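Tote (container)

12 shares · 3 comments

A tote is an open-topped box used to hold and move loose goods inside a warehouse, shop or factory. It differs from a carton in being made for repeated use, and from a pallet box in being small enough for one person to lift when full.
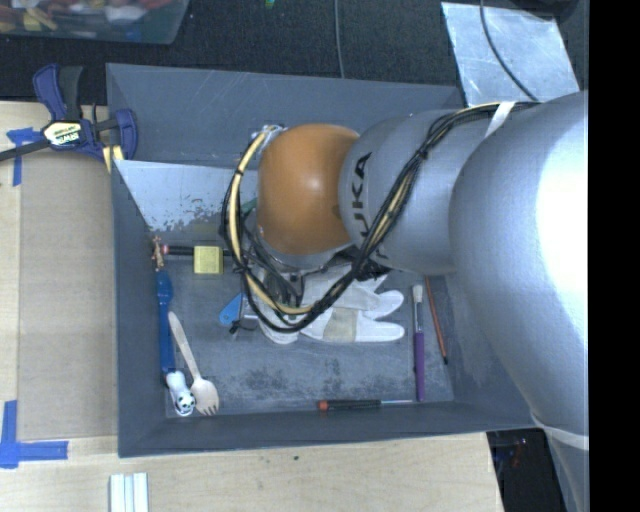 Terminology

The word is used loosely. In grocery distribution a tote is normally a plastic box with handles at both ends, while in the chemical trade the same word can mean a bulk liquid container holding many hundreds of litres. British firms often say "tray", "crate" or "bin" for the first sense. This article deals only with the small box for dry goods.

Construction

Most totes are moulded in one piece from polypropylene or high-density polyethylene. Polypropylene is stiffer and stands up better to warm washing; polyethylene is less likely to crack in a cold store. Ribs below the rim stop the long walls from bowing outwards under load. The base may be smooth, for quiet running on rollers, or ribbed, for strength – a ribbed base tends to be noisier and can catch on worn rollers.

Stacking and nesting

Three main forms are in use. Straight-walled totes stack on their rims and make the best use of floor space when full, but take up the same room when empty. Tapered totes fit inside one another when empty and need a lid or a swing bar before they can be stacked. Folding totes have hinged walls and save the most space on the return trip, at the cost of more parts to break.

The Tukville depot of the grocery wholesaler Merrick changed from straight-walled to tapered totes after a trial of 3000 boxes. Of these, 2802 were still fit for use at the end of the trial, and 189 had been withdrawn with split rims or broken handles. The other nine were not returned. Tane Lowther, who wrote the depot's report, put most of the rim damage down to overfilling.

Handling

Weight limits are set by the user as well as by the maker. The Sellier range, moulded by Getska, is rated at 50 kg per box when standing on a flat surface, but boxes lifted by hand are usually kept well below such a figure. Labels are placed on the short wall so that they can be read when boxes are shelved end-on.

Cleaning

Totes for dry packaged goods are often just wiped or brushed out. Those used for fresh food are washed in a tunnel washer and dried before stacking – water trapped between nested boxes makes them stick together and encourages mould.

See also: Crate; Pallet; Roll cage

3 comments · Share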